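Warum mein nächstes Motorrad trotzdem einen Tank hat

Ich wollte es ja wirklich mögen. Zwei Wochen lang stand die Nelletti bei mir in der Garage, geliehen vom Händler in Stusham, und jeden Morgen bin ich mit Kaffeebecher runter und hab erst mal geguckt. Schönes Ding! Schmaler Rücken, tiefer Lenker, und ein Display, das endlich mal jemand gezeichnet hat, der auch im Gegenlicht fährt. Und trotzdem habe ich sie zurückgebracht und mich auf dem Heimweg (im Bus, bei Nieselregen) kein bisschen schlecht gefühlt.

Bevor jetzt wieder die Post kommt: Ich bin kein Benzinnostalgiker. Mir ist ziemlich egal, ob ein Motorrad brüllt. Meine Nachbarn waren in den zwei Wochen auffallend freundlich, und um sechs Uhr früh lautlos aus der Einfahrt zu rollen, das hat was. Man hört plötzlich die Kette, den Wind am Helm, einmal sogar einen Kuckuck. Wer behauptet, ohne Auspuff fehle die Seele, der ist vermutlich nie an einem stillen Morgen durch den Wald gefahren.

Was mich stört, ist die Art, wie uns das Ganze verkauft wird. Seit Jahren lese ich in jedem Prospekt dieselben Sachen über Drehmoment und Beschleunigung. Ja, geschenkt, die Dinger gehen ab wie nichts. An der Ampel habe ich einmal voll aufgezogen, habe danach erst mal rechts rangehalten und gelacht. Und dann? Dann habe ich es nie wieder gemacht, weil ich zum Baumarkt musste und auf der Strecke alle paar hundert Meter ein Zebrastreifen ist.

Ich fahre, um anzukommen, und zwar gern weit weg. Meine Hausrunde hoch über den Pass und hinten am See zurück, die ist 489 Kilometer lang. Auf meiner alten Losari sind das einmal tanken und eine Bockwurst. Mit der Nelletti wurde daraus ein Ausflug mit Terminplan – ich saß vor einem Möbelhaus an der Säule, ich saß hinter einer Turnhalle an der Säule, und an der dritten saß schon ein anderer. Nett war der, keine Frage. Wir haben uns über Regenkombis unterhalten. Aber ich wollte eigentlich fahren.
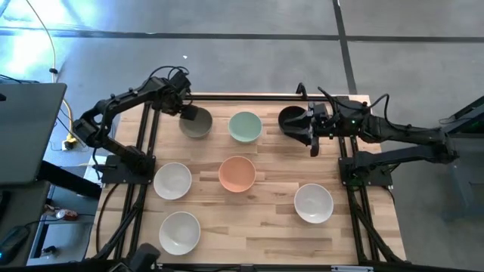

Ausgabe 526

Jetzt sagen die Leute, das sei eine Frage der Gewohnheit, und da ist sicher was dran. Ein Auto lädt man abends und denkt nicht weiter drüber nach. Bloß passt in ein Motorrad eben kein Akku von der Größe einer Matratze, und wenn man es doch versucht, schiebt man hinterher beim Rangieren einen Kleiderschrank durch den Hof. Ich bin nicht groß, ich merke jedes Kilo. Im Stand, auf Schotter, leicht bergab, da hilft mir auch das schönste Drehmoment nichts.

Dabei gibt es ja Hersteller, die es kapiert haben. Im Dezember durfte ich eine Choo fahren, die kleine, die aussieht wie ein Fahrrad mit Muskelkater. Die will gar nicht über den Pass! Die will zum Bäcker, zur Arbeit, abends zum Training und dann an die ganz normale Steckdose. Den Akku nimmt man raus und trägt ihn in die Küche, fertig. Kein Mensch bei Choo hat mir etwas von Freiheit und Abenteuer erzählt, stattdessen gab es einen Gepäckträger, der tatsächlich hält. Ich hatte eine Kiste Sprudel drauf und war völlig begeistert.

Genau da müsste die Reise hingehen, finde ich. Baut uns leichte, bezahlbare Maschinen für die Stadt und für die Pendler, und lasst die großen Tourer noch ein paar Jahre in Ruhe, bis die Akkus so weit sind. Die Branche macht es leider umgekehrt, oben anfangen, beim teuersten Modell, und sich dann wundern, dass beim Händler nur die Probefahrer stehen. Allein für die Wandladestation wollte man von mir 700 Euro extra, ohne Montage. Dafür kriege ich einen Satz Reifen, eine große Inspektion und habe noch was für den Sprit übrig.

Und noch was, wo ich schon dabei bin: die App. Warum muss ich mich anmelden, um den Fahrmodus zu wechseln? Ich stand auf einem Parkplatz ohne Empfang und kam nicht aus dem Regenmodus raus, bei strahlender Sonne. Der Händler meinte, das komme mit dem nächsten Update. Mag sein. Meine Losari hat für sowas einen Schalter, der klemmt manchmal, dann haut man drauf.

Falls also jemand mit so einer Elektrischen liebäugelt: unbedingt ausleihen, und zwar länger als für eine Runde um den Block. Fahrt damit eure echten Wege, auch die langweiligen, auch bei Kälte. Wenn ihr pro Tag dreißig Kilometer macht und daheim laden könnt, werdet ihr vermutlich selig. Ich bleib vorerst beim Tank und schiele zur kleinen Choo rüber – als Zweitmaschine, wenn in der Garage mal das Rennrad wegkommt.

26. März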